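The Drop That Counted Twice

A sorting controller passed every test in simulation, and one of its success signals was wrong

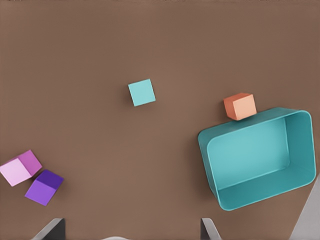 The Vorkano benchmark is a plain pick-and-place job. An arm with a two-finger gripper moves colored cubes from a tabletop into an open bin, and the software logs each cube as placed or missed. Kelitano, which builds sorting cells for small parts distributors, had used it for two years as the last gate before a controller went onto real hardware.

In November a controller named Maihi cleared that gate with a perfect score on a set of 100 runs. Elsie Merrick, who leads controller testing at the company, asked for the raw logs anyway. The cycle times looked too short. In a few runs the arm had finished and parked before it could have reached the bin with the last cube.

The fault was in the check that decided whether a cube had been placed. It measured the distance from the center of the cube to the nearest point on the bin, walls included, and passed anything under a set limit. A cube resting on the floor of the bin met the test. So did a cube sitting on the table, pressed against the outside of the rim.

"The orange one was the giveaway," Merrick says. "It was touching the back wall from the wrong side, the bin was empty, and the log said one placed."

Her team replayed 3410 logged placements with a stricter check, one that required the cube to lie inside the walls and below the rim. Of those, 2742 held up. Another 523 were cubes left against the outside of the bin. The rest had been counted twice, once on release and again when the arm brushed the same cube on its way back.

Maihi had been tuned against the faulty signal, so it had learned to let go early. On a table that costs a point. On a live line it is a safety matter, as parts released short of the bin can roll into the arm's return path or off the edge into a walkway. The cell that was due to receive the controller has a light curtain on only two sides.

Kelitano pulled the release on 7th December and went back to Vultlow, the older controller, which is slower by a wide margin and was never trained on the placement signal. The new check also requires the gripper to be fully open and clear of the cube before anything is scored — a condition that had been in the original test plan and was dropped to save computing time.

Merrick has since added a second count, taken from the bin alone at the end of each run. If it disagrees with the log, the run is thrown out and a person looks at it. Retraining of Maihi is under way, with no date set for another release.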